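Trustatier Developer Forum > Motion Planning > Replanning latency with two arms

oyatsenko
Tuesday, October 30, 2018
Since the Hakim update, our planner requires 273 ms to replan when both arms share the table. The target is 73 ms. The task is placing a glass lid on a saucepan. We request advice on whether collision checking should move to a separate process.

flelholm_lab
We would advise against it. The copying cost is considerable – our own trial in February was slower than the single process.
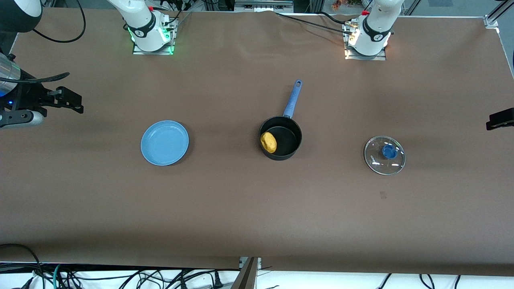 Does the planner check the full path again after each perception update?
It checks the full path by default; a setting in the Arard configuration file limits the check to the next 500 ms of motion.

kestrel_m
I must disagree with flelholm_lab. With shared memory, the copying cost is negligible. The glass lid is the greater concern, as depth data on clear surfaces is unreliable and may trigger needless replans.

flelholm_lab
Shared memory was used in our trial. The point about depth data is accepted.

oyatsenko
Thank you both. We will limit the check window first and post the timing logs in this thread.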